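4.2 What counts as a cleared lectern table

Earlier work on shared teaching rooms tends to treat the front table as a surface that is either clear or cluttered, and then reports how often it is one or the other. We doubt that the split means much. The Skeminness survey scored 252 tables this way and found that most were "in order" at the end of the day, but its scoring sheet never says what order is. A pile pushed to the back edge passed. So did a table with one cup on it, if the cup stood near a corner. The Hustness group used the same sheet in May and got nearly the same result, which tells us only that the sheet was the same.
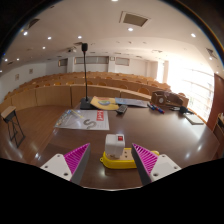
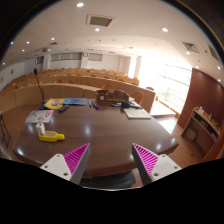 Figure 2. Items on the front table of a lecture hall. The gooseneck microphone stands at the far left corner in both views.

Tidiness scores of this kind rest on the idea that each thing on a table has a place and that a rater can tell when it is out of it. For a few things this may hold. The microphone in Figure 2 has its corner, and few raters would argue about it. The printed matter is harder. In the second view a yellow-orange magazine lies beside a blue booklet, with a remote control in front of them, and a rater could call this a neat group or three things left behind. Pens near the far edge raise the same trouble, more so when a desk organizer stands beside them. Should they be in it? The Skeminness sheet would give the table one mark either way.

We are no more convinced by the claim, made in the Trastano report, that raters agree once they have had 15 minutes of training. Agreement was checked between 2 raters who had been trained together. When we gave the same instructions to raters in Chiba, they split over papers and pens far more than over fixed equipment. For the rest of this section we therefore score items one by one and leave whole-table scores aside.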